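Open day at the Vahidi sawmill, Belilside

Posted 2018-03-02

I have wanted to get inside the Vahidi mill ever since I first drove past it on the way to Skestasov and smelled cut wood through closed car windows. So when a sign went up at the Belilside turnoff saying the yard would be open to visitors, I put it on the calendar in pen. And it was wonderful! I came home with sawdust in my socks, a bag of offcuts and more notes than I can make sense of, so forgive me if this jumps around a bit.

Getting there first, since people always ask. Take the river road, not the highway exit, even if your phone disagrees. The mill is on the left after the second bridge, and parking was in the hay field next door, which was frozen when I pulled in and a good deal softer when I left. Wear boots. There was a table at the gate with ear plugs and safety glasses and a map somebody had drawn by hand, with an arrow pointing to the bathrooms and another one pointing to the chili.

The tour starts in the log yard. I figured this would be the dull part, a lot of logs in piles, and I was completely wrong. Our guide was a sawyer in an orange hat who talked about logs the way some people talk about racehorses. He showed us how to look at the cut end and see which side of the tree had faced downhill (the rings are wider on one side, and the center is pushed off the middle), and why he'd set a log like that aside for blocking instead of furniture boards. He rolled one over with a cant hook to show us a bump in the bark. A branch had died there a long time ago, the tree had grown right over it, and he told us that the knot was in there whether we could see it or not. He had a chalk mark for it. Every log in the row had chalk on it once you knew to look, arrows and slashes and letters, and I could have stood there all morning decoding them.

They cut mostly maple, ash and cherry, with some oak when they can get it. Most of it comes from woodlots close by, brought in over the winter when the ground is hard enough to carry a truck. January is the crazy month. Maple especially has to be cut cold and sawn quickly, because in warm weather the sapwood stains gray before you can get it dry, and the whiteness is what people pay for.

Then the saw shed. Oh, the saw! They run a big band mill they all call the Bolledico, and the building around it is 100 years old and was put up for an earlier saw entirely, so there are pits and pulleys in the floor that don't do anything anymore. You stand behind a rail. The log rides a carriage past the blade and a slab peels off with a sound like tearing canvas, and then the carriage runs back and the sawyer turns the log, and you see the inside of a tree for the first time. I know how that sounds, but a kid in front of me said "whoa" on every single cut and he was speaking for all of us.

What I hadn't understood is how many decisions go into it. I'd pictured a log going in one end and boards coming out the other, like bread in a slicer. The sawyer looks at each new face as it opens and decides whether to keep going or turn. If the face is clean he takes another board off it. If a knot shows up he turns to the next side and comes back later, or not at all. The heart of the tree, where all the little knots are, usually ends up as a square timber that goes for pallets and railroad ties. He does all this in a couple of seconds with his foot on one pedal and his hand on a lever, and he was also answering questions about his dog.

Outside again for stacking. The fresh boards get laid up in the open shed with thin strips between the layers so the air can move through. They call the strips stickers. All the stickers have to line up one above the other, all the way up the stack, or the boards dry with a wave in them. I asked a woman working there if anybody ever gets it wrong and she pointed at a stack in the corner with a tarp on it and said, "Before my time." The thicker maple sits out there for seven months before it goes anywhere near heat.

The kilns were the surprise of the day for me. From outside they're plain metal doors in a block wall. The one they'd left open was between loads and smelled like pancakes, and I'm not exaggerating, that's warm maple for you. A card clipped next to the door listed the last charge at 2,996 board feet, along with the hours, the temperatures, and a column of moisture readings in very tidy pencil. You don't simply cook the water out. If the outside of a board dries too fast it shrinks around a center that's still swollen, and it locks up that way, and then months later when somebody rips it on a table saw it springs open or pinches the blade. So at the end they put some steam back in to relax it. They had two boards to pass around, one that had been steamed at the end and one that hadn't, both cut into little forks. The prongs on the good one stayed straight. The prongs on the other curled in until they touched. I've had lumber do that to me in my own garage and I always blamed my saw!

Next came the panel shop, which is a newer building and much warmer, so everybody slowed down. A lot of the mill's narrower boards end up there, glued edge to edge into wide panels for tabletops and shelves and cutting boards. There's no better use for a board that's lovely but too skinny. They joint the edges so they meet with no light showing between them, spread the glue, and clamp the lot overnight. I spent a long time here squinting along joints. With pale wood you can follow the grain up to the seam and see it change direction on the other side, long wavy lines that stop and then start over as a different tree.
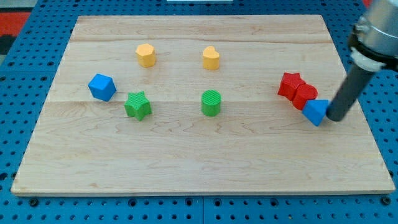

Mitra Rezaei wrote to me after I put up a short note about the panel shop, and she disagrees with the advice I'd passed along about flipping every other board. Her view is that alternating the growth rings, up and down and up and down, gives you a washboard the first humid summer, and that she'd sooner have them all facing the same way and deal with one gentle curve that a few screws can hold flat. She has built kitchen tables both ways, she says, and the washboard ones are the ones she hears about. She also thinks most people would do better to forget the rings and pick the side that looks best.

I asked about this at the mill too, as it happens, and got three answers from two people. The man running the clamps alternates. The woman at the planer goes by looks. Then the man at the clamps thought some more and admitted that on a well dried, quartersawn panel it hardly matters. So I'm keeping Mitra's letter pinned over my bench and will try it her way on the hall shelf.

A word about the glue, because I wrote it down and underlined it. They use less clamp pressure than I do. A lot less! You want a thin even line of squeeze-out along the whole joint, and if you crank until your arms shake you push the glue out of exactly the place you need it. They also scrape the squeeze-out when it's gone rubbery, before it sets hard, and they do not wipe it with a wet rag, which spreads it into the grain and shows up later as a blotch under the finish. Guilty on both counts.

Lunch was the chili, from a pot in the planer shed, with cornbread. You ate standing up or sitting on a lumber cart. I got talking to Esmaeil Zarei, who had driven over from the far side of Skestasov for cherry and was trying to work out how much of it would fit in a hatchback. Quite a lot, if you drop the seats and let the ends ride up by the windshield. I don't recommend it but I did hold the door.

The retail shed stayed open through the afternoon, and I'd suggest getting to it early. Boards are stood on end by species and you're welcome to pull them out and look, as long as you put them back where they were. Prices are chalked on the end grain. The offcut bins are by the door, sold by the bag, and that's where I lost all discipline. I now own a good deal of short ash that I have no plan for. There was also a rack of wide cherry with the bark still on one edge, and I stroked it and walked away, and I have regretted it every day since.

A few practical things. The tour ran roughly two hours with stops, and there aren't many places to sit. The saw shed is loud even with plugs in, so small children might do better watching from the doorway. The log yard is gravel and ruts and would be hard going with a stroller or a wheelchair, though the panel shop and the kilns are on smooth concrete and the staff were happy to let people start from that end. Bring cash for the lumber. Bring a tape measure too, and the dimensions of your car.

They told us they hope to hold another open day once the mud dries up, with the old water channel cleared so people can walk down and see where the first wheel stood. I'll be there. If anyone from around here wants to share a ride, leave a comment, preferably if you have a truck, because I called this morning and that cherry is still on the rack.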